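The letter from my bank

Aug 5, 2007

Last week I received a letter from my bank, and I have been thinking about it more than is good for me. My mortgage was fixed for two years. The fixed period ends soon, and the letter says what my new monthly payment will be: 1233 dollars. Until now I paid 1107. I am not a professional economist, I only read a lot and write here when I have time, but I believe one can learn something about the whole credit market from one such letter.

First, the difference. It is 126 dollars each month. For me this is unpleasant and possible. I will eat in restaurants less and I will keep my old car. But in my street in Odthorpe there are many houses bought in the same year, some with much thinner down payments than mine, and for those families the same letter has another meaning.
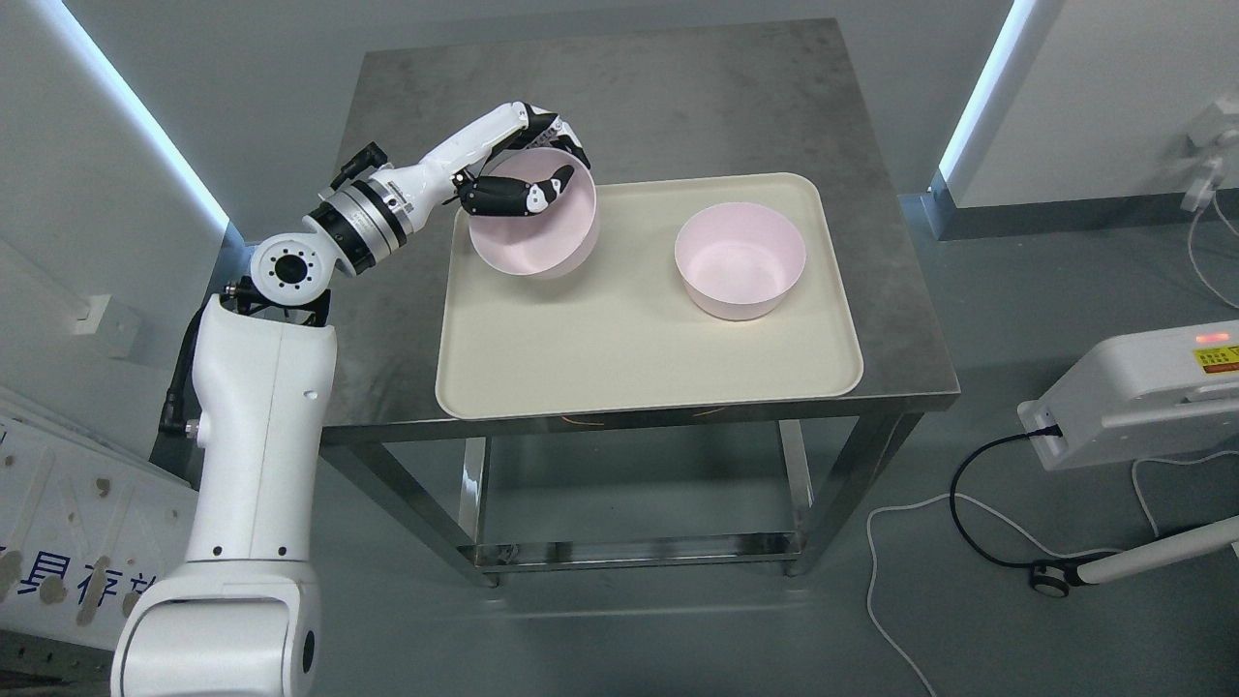

Arm and pink bowl at the steel table.

The usual explanation in the newspapers is that the trouble is limited to people who should never have received a loan. I have read this sentence so many times this summer that I stopped to believe it. If the trouble is limited, why do the lenders change their conditions for everybody? I called Nivus, the broker who arranged my loan, and asked about refinancing. In May they had sent me a very friendly brochure with a low rate on the front page. Now the same product is "temporarily not offered." The lady on the phone was polite, and she could not tell me when temporarily will finish.

So I tried a smaller lender, Kerkier. They do offer a new fixed rate, but they want to see more documents than two years ago, and they want a new appraisal of the house. The appraisal I must pay myself. This is reasonable from their side – I would also like to know what a house is worth before I lend money against it. The problem is that every lender discovered this wish in the same month.

Here is how I understand the mechanism. My bank did not keep my loan. It sold it, and somebody put it together with many others and sold pieces of the package to investors far away.

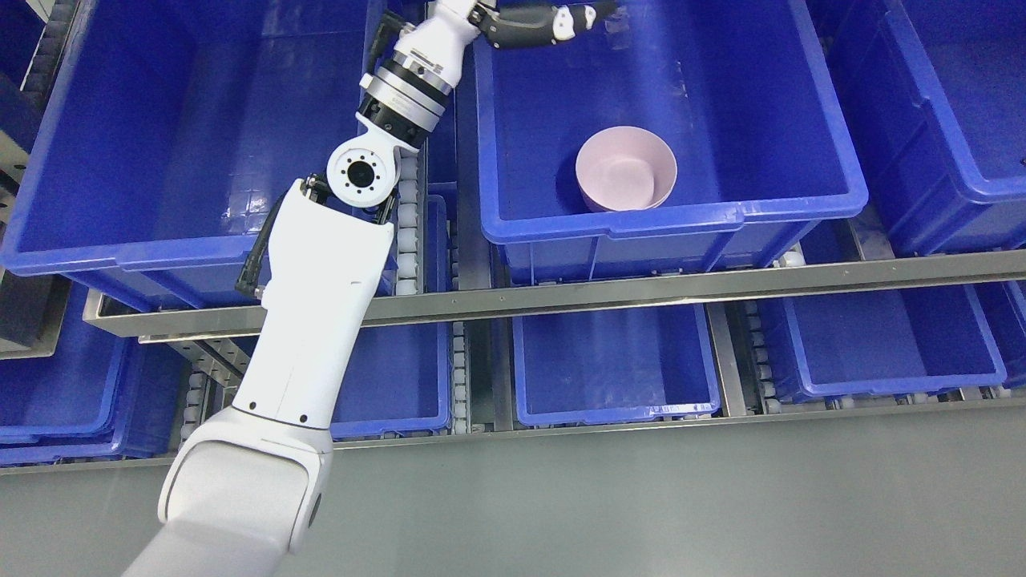 Those investors never saw my street, and they did not need to, as long as there was another buyer for their piece. When the buyers become nervous, the price of the piece falls, even if I pay every month on the correct day. Then the bank can't sell the next loan so easily, and it becomes strict with the next customer. The next customer can't buy the house of my neighbor, and my neighbor must lower the price. After that the appraisal of my own house comes out lower too. It is a circle, and I pay for a part of it although I did nothing different than before.

I wrote a shorter version of this on the mailing list where some of us discuss such things, and the answers were not all kind.

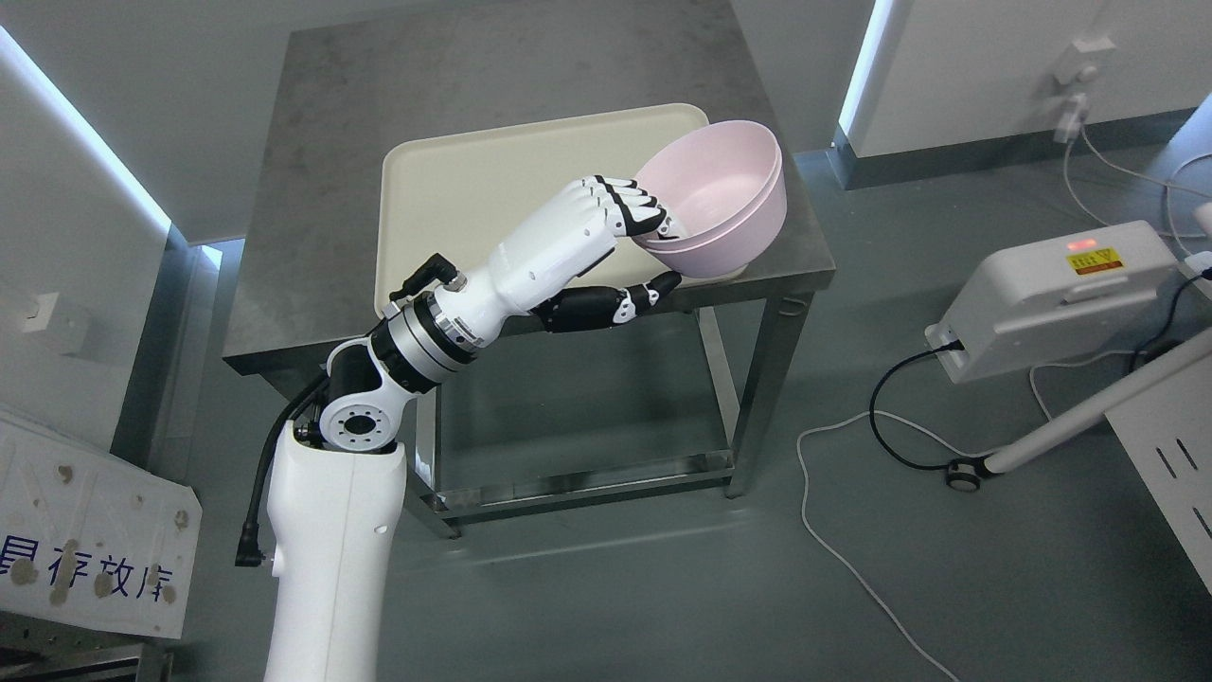
Bijan Pakzad wrote that I make a theory from one envelope. According to him, rates went up because the central bank raised them, step by step and in full public view, and anybody who took a short fixed period was making a bet. He also said that lenders asking for documents is a sign of health and we should be glad about it.

He is right about the bet. I did choose the two years because it was cheaper, and I remember that the longer option would have cost me 66 dollars more per month. It seemed a lot at the time. Over two years I saved 1584 dollars, and the new payment will take this back in thirteen months.

But I don't agree that this is the whole story. The rate of the central bank explains the price of credit. It does not explain why a product disappears from the shelf completely. When a shop has no bread at any price, we don't say that bread became expensive. Ilse Hagedorn made a similar point in her answer, with better English than mine, and she thinks we will see it next in the loans to companies. I don't know enough to say yes or no. I only notice that two takeovers I was following have been postponed this summer, both with the explanation "market conditions." 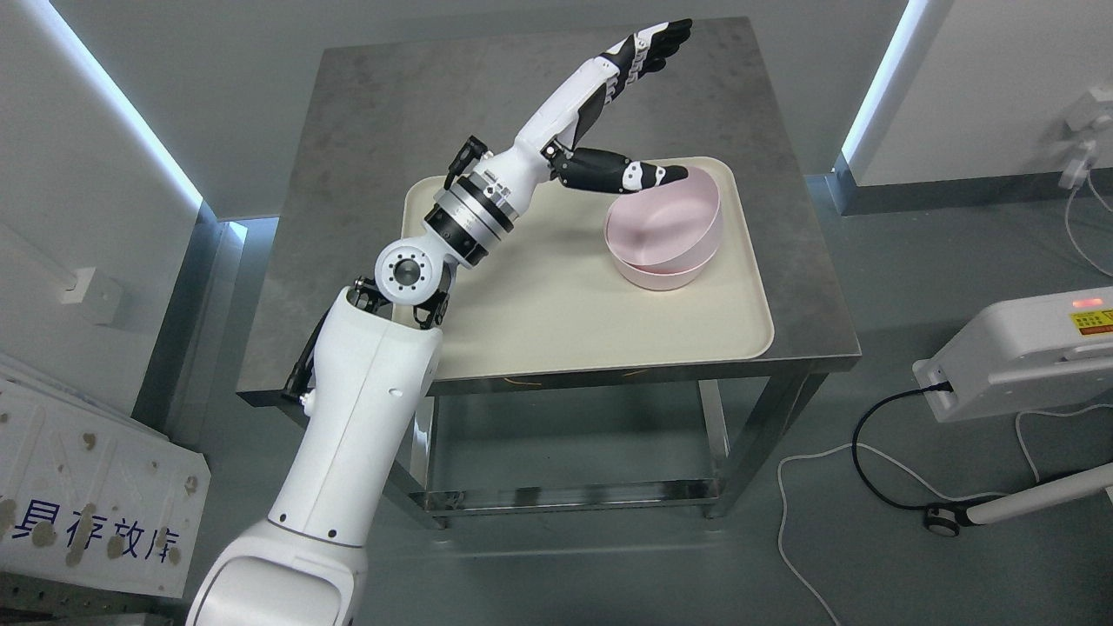 What I will do now

I will pay for the appraisal and take the Kerkier offer if the value of the house comes out high enough. This time I choose the long fixed period, also if it costs more. If the value is too low, I stay where I am and pay the 1233.

The savings account stays as it is. I had a plan to move part of it into a bond fund from Ackermann, but I asked them what is inside the fund and I got a page of abbreviations as an answer. I have written to them again with the same question and I am waiting.

If somebody among the readers has received a similar letter, please write in the comments how big the difference was, and if your lender offered you something else.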